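Skokton bird

The Skokton bird is a small folk toy from the hill town of Skokton, where makers have been turning out chunky little birds for generations. A classic one has a pale body, two dots for eyes and a bright, pointed face, and the charm of it is how much character comes from so little! Families there still hand them down, chips and all.

The best-known maker was Oriana Fuentealba, who kept a workshop on Thygesen Lane and numbered every bird she finished, reaching 488 before she retired. Her early ones have a wonderfully grumpy look.

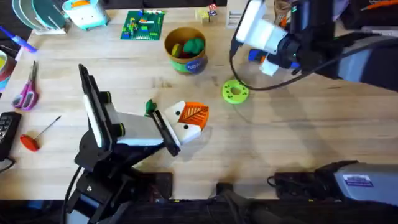

Each October the town holds its toy fair, which draws 3000 visitors and runs until 9 in the evening. Children swap birds on the steps of the old Rallov mill, and there is a lively prize for the best repair.

Trinidad Zúñiga's guide to the toys sorts them into eight regional styles, including the long-necked Wilitov bird, a lovely thing that is now quite hard to find.

See also: Folk toys; Rallov mill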